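Monday

In at half seven to read the second batch of submissions to the platform transparency inquiry. The first batch was mostly letters of two paragraphs. This one has the long ones, including Trastedex, which runs to 79 pages with annexes and answers perhaps a third of what was asked.

Notes while it is fresh. The inquiry put four questions to each company: how results on a political query are ordered, what signals are used to judge a source, who can change the ordering by hand, and what record is kept when they do. Trastedex answers the first two at length, in general terms. The third gets one sentence, "a limited number of trained staff". The fourth is folded into a section on data retention and isn't answered at all. I have marked it up for a supplementary letter. The wording needs to be narrow, as the last supplementary letter asked for "any relevant records" and brought back a privacy policy.

The complaint that set all this going is still the one from the Bodunstead by-election. The losing side said that searches on their candidate's name brought up hostile coverage first and her own site on the second page. They supplied screenshots. The trouble with the screenshots is that they were taken on the campaign's own machines, signed in, over a single afternoon, by people who had been looking up hostile coverage all week. I don't doubt they saw what they saw. It does not show what a voter in Bodunstead saw.

Zaugg tried to deal with this in their paper. They ran the same 22 queries from 300 clean sessions spread across the constituency and the two next to it, and logged the first ten results each time. Method is in their appendix B and it is decent, though they don't say how a session was cleared between runs and I have asked. Their finding is that the order hardly moved by place and moved a good deal by hour. Local newspaper stories rose quickly after publication and dropped within a day. Party sites of every colour sat low throughout. That is consistent with a system that favours fresh pages over old ones. It is also consistent with other things, and the paper is careful to say so, which the press notice for the paper was not.

Spent the late morning on the definition problem. The draft report uses "bias" in three senses: intent on the part of the company, a difference in outcome between parties, and a difference between what is shown and what some neutral list would show. The third sense needs a neutral list and there isn't one. I have proposed we drop it, keep the second as the thing to be measured, and deal with the first only where there are documents. Paragraphs 14 to 31 will need redrafting if that is accepted.

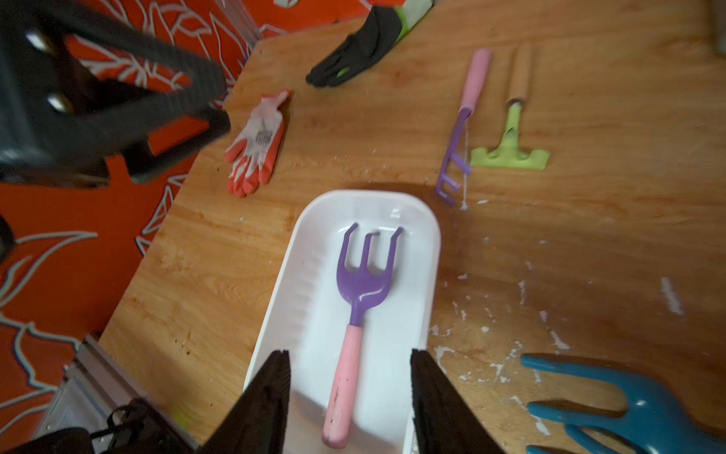
Yuk-lan Fu rang after lunch and disagreed. Her view was that the second sense on its own hands an easy win to whichever party has the weaker website. If a party publishes four pages a year and its opponent publishes every day, a difference in outcome is what you would expect, and a report that calls it bias will be quoted for ever by people who haven't read the footnote. She wanted "disparity" in place of "bias" all the way through, with bias kept for cases where a hand change can be shown.

I think she is right on the word. I am less sure about the threshold. A hand change can only be shown if there is a log, and the fourth question was put in precisely to find out whether logs exist. If the company keeps none, her test can never be met. I said so, and she said the report should then recommend the log and leave the finding open. Agreed to draft it both ways and let the members choose.

Afternoon: Trasus evidence session papers. They are the smaller company and have been more open, with a sample change record attached showing date, rule altered, and staff grade of the person who did it. No reason field. Question for the session: is a reason written down anywhere else, and if so for how long is it held? Nuanchan Nuchit is to lead on that section and wants the question split in two so that the first half can be answered yes or no. Done.

Also corrected the January table. The column headed "complaints upheld" should read "complaints answered". The figures were fine.

Left to do: supplementary letter to Trastedex, chase Zaugg on session clearing, both versions of the definition paragraph, page references in chapter 3. Home by ten past seven.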